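一月，工作间笔记，上午九点十分开始写

昨天的酸面团试验没有写完，今天先补昨天的，再写今天的。我的中文还是慢，有的词我查了字典，如果写错，请用铅笔在旁边改，不要擦掉我原来的，我想看自己错在哪里。

一、昨天的补记

昨天晚上离开以前，我把Telatside那批黑麦粉开了第二袋。第一袋和第二袋是同一个批号，可是颜色不太一样，第二袋偏灰一点，闻起来也没有第一袋那么甜。我用手捻，觉得第二袋更细。这个感觉不可靠，我手比较干，冬天捻什么都觉得细。所以我从两袋里各取了20克，放在两个小碟子里，贴了标签，放在窗台上，今天白天有光的时候再比。

酵种用的还是那罐老的。盖子上写“Adeyemi”的那一罐，不是写“新”的那一罐。请大家注意，“新”的那一罐已经不新了，秋天就有了，我建议改名字，但是改名字以前要把旧本子里的记录对好，不然以后看不懂。

喂种比例：种一份，水两份，粉两份。水温我没有量，这是我的错误。水是从龙头直接接的，放在桌上等了一会儿，等多久没有看表。如果今天的结果奇怪，首先怀疑这一点。

二、今天早上看到的

九点十分到，先看罐子。Adeyemi罐长到橡皮筋上面两指的地方，中间已经开始往下塌，边上还挂着。罐壁上有一圈干的痕迹，比现在的面高，说明夜里长得更高过，已经过了最好的时候。味道是醋的味道多，奶的味道少。我喜欢奶味多的时候用，所以这一次我会先再喂一次，等它长到最高以前用，不会直接做面团。

“新”罐长得慢，现在还是圆的顶，表面有小的气孔，闻起来像没熟的苹果。我没有动它，只写在这里。

窗台上的两个碟子：有光的时候看，第二袋确实灰一点。我请Úna Gallagher来看，没有告诉她哪个是哪个，她也指同一个说灰。她说也许是麸皮磨得更碎，混进去了，所以看起来暗。这个说法我觉得有道理。办法是过筛，看筛上剩多少。筛子在柜子最下面，网有一个地方松了，用的时候不要压那个角。

三、过筛

两袋各称400克，用同一个筛子，先第一袋后第二袋，中间用干刷子刷干净，没有用水洗。每一次都筛到不再往下掉为止。

第一袋：筛上剩下的麸皮比较大片，颜色浅褐，用手可以一片一片拿起来。
第二袋：剩下的明显少，而且碎，像粗的咖啡粉。

所以Úna说得对，第二袋磨得更碎。粉一样多，麸皮也许一样多，只是大的变成了小的，就从网眼里过去了。这对我们有两个影响。一个是吸水，碎的麸皮吸水快，面团开始的时候会觉得干。一个是发酵，碎的麸皮带来的东西更容易被酵种吃到，可能会快。第二个影响是我从书上看来的，没有自己试过，所以今天试。

我给供应方写了信，问磨的设置有没有变。信里我没有抱怨，只是问。以前我写信太直接，对方不高兴，所以这一次请Úna看了一遍，她改了两个地方，把“为什么”改成了“想了解一下”。我记下来，以后用。

四、今天的面团

十点二十五分喂Adeyemi罐，比例跟昨天一样，这次水温量了，用的是小厨房那支温度计，读数写在罐子的标签上。下午一点五十分长到差不多最高，顶还是圆的，没有塌，开始和面。

做了两个面团，叫甲和乙。甲用第一袋黑麦，乙用第二袋黑麦，其他都相同：白小麦粉是Stundwood的，盐是普通的细盐，水是同一壶水。黑麦占粉的五分之一。我没有改变水量，虽然我知道乙会觉得干。如果我给乙多加水，就不知道差别是从粉来的还是从水来的。

和面用手，每个面团和到看不见干粉就停，盖上湿布，休息半个小时，然后加盐。加盐的时候要把盐先用一点水化开，上一次我把盐直接撒上去，有的地方咸有的地方淡，Úna吃到了咸的地方，说了一个爱尔兰的词，我没有记下来。

手感：甲软，粘手指，可以拉长。乙硬一点，表面比较粗，拉的时候边上先裂。休息以后差别变小，但是还在。

两点五十分，第一次折叠。甲折四下，乙折四下。
三点二十分，第二次。乙已经不裂了，拉起来有一点弹。
三点五十分，第三次。甲摊得开，乙站得高。从侧面看，乙的肚子下面有几个大的泡，甲的泡小而多。

我本来打算三点五十分以后不再碰，可是甲太摊，我又给它折了一次，四点十分。乙没有折。这样两个就不一样了，我写下来，因为这是我自己破坏了自己的规则。看结果的时候请记得甲多折一次。

五、关于盒子和位置

发酵的盒子我们一直用透明的方盒，好处是可以从侧面看，坏处是盖子不紧，表面会干。今天两个都在盒盖下面加了一层湿布，布不能碰到面，碰到就会粘住，撕的时候把气也撕掉了。

位置也有关系。靠窗的架子比靠墙的架子凉，我每次都觉得，但是一直没有证明。今天我把温度计放在靠窗的架子上半小时，再放在靠墙的架子上半小时，两个数差2度。黑麦多的面团对这个差别很敏感。以前有好几次，我把“酵种没有力气”写在本子上，现在想，也许只是放在了窗边。我往回翻了秋天的记录，没有写位置，所以没有办法知道。从今天起，请每个人写时间的时候也写位置，写“窗”或者“墙”一个字就够了。

今天甲和乙都在墙。

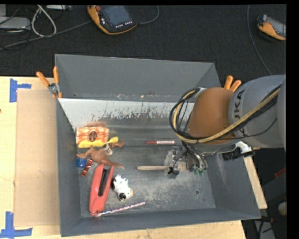

到五点四十分，乙先长到盒子上的线，甲还差一点。我等甲等到六点十五分，两个分别在到线的时候整形，没有一起整形。这一点我想了很久。如果一起整形，时间相同，但是成熟程度不同；如果分别整形，成熟程度相同，但是时间不同。我选了看面不看钟。线是用蜡笔画的，画在和完面的高度的一倍半，画线的时候面的表面不平，我取了中间。

整形：撒米粉，不撒小麦粉，米粉不容易吸进去。甲整形的时候还是软，收不紧，我收了两次。乙一次就收好了，表面很光。放进垫了布的藤篮，缝朝上，放冰箱最下面一层。甲在左，乙在右，藤篮外面都贴了纸。

冰箱的门要推一下才关得紧，请最后走的人再推一次。

六、账和杂事

黑麦这一批的付款单是2,255，已经签字，放在蓝色文件夹里。单子上的品名写的是“细黑麦”，上一次的单子写的是“黑麦”，没有“细”字。我今天筛完粉以后才看到这个字。也许答案早就在单子上，信已经寄出去了，等回信再说。

Climby架子的上层有一个螺丝松，我用手拧了，没有找到合适的扳手。重的袋子先不要放在上层，白小麦粉可以放地上那个木托板，不要直接放地面。

刷子少了一把，是毛短的那一把，扫米粉用的。如果在谁的抽屉里，请放回来。

电子秤的电池标志在闪。称酵种的时候数字跳了一次，我重新称了，用的是第二次的数字。抽屉里没有新电池，我写在采购的纸上了。

七、明天要做的

早上先烤乙，再烤甲，中间让烤箱回到温度，等指示灯灭了以后再多等十分钟。上次没有多等，第二个面包的底是白的。

割口两个都割一条长的，刀片换新的。割的角度我割得太直，Úna教我手腕放低，我在硬纸上练了几次，还不行。如果明天她来得早，请她割两个，这样手是同一个人的手。

烤好以后放到下午再切。黑麦的面包热的时候切会粘刀，切面看起来像没有熟，会让人判断错。切以前先称重，写在本子右边那一栏，然后切中间，两片放在同一块深色的布上看气孔。

要看的是：底的颜色，口裂开的宽度，中间有没有湿的线，边上的气孔和中间的气孔是不是一样大。味道让没有做面包的人先尝，我和Úna后尝，尝以前不要说哪个是甲。

如果乙的酸味更重，下一次把第二袋的比例降到六分之一，其他不动。如果没有差别，就先照现在的做，把第二袋用完，等第三袋开的时候再筛一次。

还有一个问题我没有想清楚：筛出来的麸皮现在装在两个纸袋里，没有扔。可以用热水烫了再加回面团里，这样大片的麸皮会变软，不会割断面筋。我老家的做法是先在锅里干炒，炒到有坚果的味道，再烫。炒得过一点就苦。明天如果炉子有空，我先炒第一袋的，只炒一小把，记时间。第二袋的太碎，恐怕一下就焦，后天再说。

六点五十分，Adeyemi罐留了一勺，喂好，放冰箱门上。“新”罐也喂了，放在它旁边。灯关，水龙头检查过，湿布晾在水池边上。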